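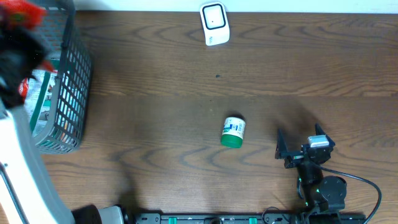
Tarnlow wood-grain table, four months in

I bought this table back in May after a lot of going back and forth, and I told myself I'd wait a good while before writing anything, so now it's September 24, 2018 and I guess it's time. I paid 699 for it, which hurt! My old one was a hand-me-down and I'd never spent real money on a table before (I nearly backed out twice in the parking lot).

The grain is the reason I bought it and it's still the thing I like best. It's a dark brown with these big wavy bands running sideways, darker and lighter, and they swirl all over the place. If you want something plain and calm, skip it. My brother-in-law Benedito Aguiar says it makes him feel like he's looking into a river, and he didn't mean it as a compliment. I love it. White labels and pale things really pop on it, and I can find a dropped pill on it in a second. Dark crumbs are another story - they vanish, and I only find them when I wipe.

Wiping down

A damp cloth does the job on ordinary mess. I go along the grain and then dry it with an old T-shirt. One coffee ring from July is still there if you bend down and look for it, so use coasters. I tried the Zasetti polish the store pushed on me at checkout and it left a greasy film that took three rounds with a dry rag to get off. I wouldn't buy that again.

Putting it together

Delivery took 33 days, and they'd told me two weeks. Nobody called. Once it got to the house, though, assembly was easy enough. The legs bolt on from underneath and you really do want a second person to help flip it, it's heavy! One bolt was missing and I got a replacement from the Dreddale hardware place on my way home from work.

What I keep on it

I push it up against the white wall and keep a plastic basket on the left for packets and odds and ends, so the middle stays free for whatever I'm fooling with. The basket slides around a little. I thought it would scratch the finish and so far it hasn't, but I've started lifting it anyway.

Compared with the Kramer

I also looked at the Kramer, which is 39 cheaper and has a smoother, lighter top. Nice table, but it wobbled in the showroom and the sales guy kept leaning on it to make it stop. The Tarnlow hasn't wobbled once.

4 out of 5 from me. I took the point off for the delivery.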